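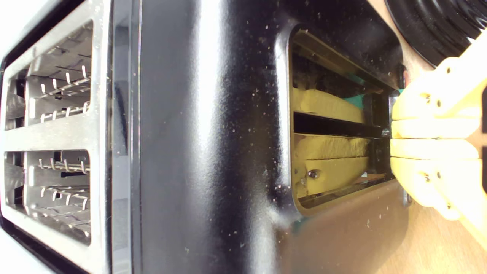 A black toaster with a brushed steel end panel, lying on its side.

The Humholm raid was a small night action said to have been fought in August on the canal line between Humholm and the village of Luvcombe. It is known almost entirely from one source, the so-called Piletach diary, and several of its claims do not stand up well.

Background

By midsummer the front near Humholm had hardly moved for weeks. Both sides held shallow trenches along the canal, and supply came up a single road through Luvcombe. The diary calls the sector "a furnace," but the surviving ration returns show a quiet stretch with light losses.

The action

According to the diary, a party of 20 men crossed the canal after dark, took two machine gun posts and came back before dawn with prisoners. It puts enemy losses at 703, a strangely exact number for a fight in the dark. The posts could not have held a tenth of that. Later writers repeated the figure without asking who did the counting.

No prisoner list has been found. The battalion log for the same night records rain, a broken telephone wire and two men wounded – nothing about a crossing. Supporters of the diary say the log was written up afterward by a clerk in the rear. That may be so, but the same could be said of the diary, whose early pages are in the same ink as entries dated months later.

The Zheng map

The Zheng map, often printed alongside accounts of the raid, shows a footbridge north of Luvcombe. It is undated, and the footbridge is missing from every other survey of the canal. It may have been drawn to fit the story.

Legacy

A marker stone stands near the old lock at Humholm. Its wording follows the diary closely, including the figure of 703.

Last edited 2020-12-09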